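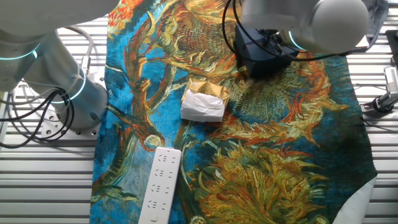
Figure 1. Two-arm workspace with printed cloth, gift-wrapping task. Gold box partly in tissue, navy box near the right arm.

Week 8 handout: Reading a wrapping result

Have the Korkell paper open next to you. We will spend the session on its claims, and most of the trouble is in the evaluation section, so if you only have time to read one part before class, read that.

The claim. A policy trained from human demonstrations can wrap a small box in paper using two arms, and it keeps working when the background changes. The authors call this "background robustness" and it is in the title. I would like you to be suspicious of any property that appears in a title.

What the method does. A person drives both arms through the task while joint positions and camera images are recorded. A network is then trained to predict a short run of future arm motions from the current images. There is no model of the paper anywhere in it. It does not know what a crease is. Whatever it has learned about folding comes from copying people who fold.

Why the cloth matters. Go back to Figure 1. Sunflowers in yellow, green and burnt orange on a strong blue ground make a busy background, and a gold box on top of them is a fair thing to ask a vision system to find. The navy box is arguably the harder one, dark blue against a blue print. Note also the power strip lying across the cloth and the cables trailing over it. A busy scene looks like a hard test, and readers tend to give credit for that. Whether it is a hard test depends on what was in the training data, and one figure cannot tell you.

If the same cloth was on the table during the demonstrations, the network may have used it as a map. A printed pattern that never moves gives excellent landmarks. A plain table gives almost none. So a loud background could make the task easier, which is the opposite of how the paper sells it. The Benow replication notes raise this point in a footnote and then drop it.

The numbers. The main table reports 27 trials on the patterned cloth. These are split over three box types, and the split is not even. For the smallest group there are 8 trials. With a group that size, one lucky or unlucky run shifts the rate by more than twelve points, and the paper compares rates that differ by less than that. No intervals are given. Work out a rough one yourselves before class, by hand is fine.

What counts as success. Read the scoring rule slowly. A trial passes if the paper "covers the majority of the box." Now look at the gold box in Figure 1, with tissue around the lower front and the top and back still showing. Would you pass it as a final state? Would the person next to you? The scoring was done by one rater, who also collected demonstrations. I don't suspect cheating, but a loose rule and an interested judge is a bad pair.

Resets. A person puts the objects back between trials. The Strazds group reported that their own resets drifted toward positions their policy handled well, without anyone meaning to do it. The Korkell paper gives no procedure for resets beyond "randomized by hand." People are poor at this. A printed list of start positions costs nothing.

What I would accept as evidence:
Move the cloth between trials, and rotate it, keeping the boxes where they are.
Use at least 2 cloths that were never on the table in training.
Run a plain background under the same conditions.
Have 3 raters score final photos without knowing which condition they came from.
Report every trial that was stopped early, with the reason.

Pemmont ran something close to the first item in March, on a different task (lid placement), and saw the success rate fall when the cloth was shifted by a hand's width. Different arms, different network, so don't lean on it too hard.

For next time: write one page on whether the title claim survives. Pick a single experiment from the list above, say what result would change your mind, and commit to that before you look at the appendix.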